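Mar 8, 2018 – laundry table

Red shirt first, laid sideways, hem to the right. Short sleeves fold in before the body. 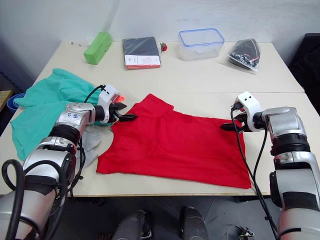 1 min read

Small gray cloth next. Halves, then halves again – edges matched.
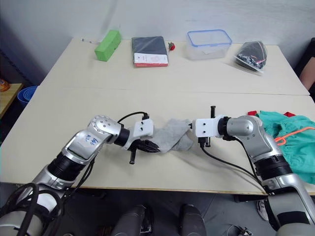
Detergent is the Drelletti powder, 400 g left in the box. The Folard rack holds up to 200 garments a month at our rate. Thin turquoise fabric creases at the seam, so I fold parallel to it.
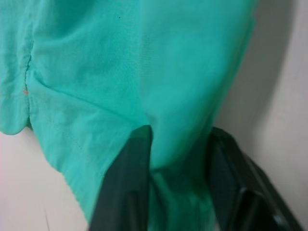 Felista Mabula wrote back that she hangs anything that thin.

Pale cloth last, smoothed by palm. 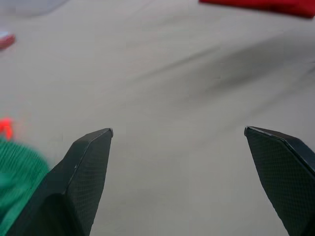

Left for Friday

Towels. Socks.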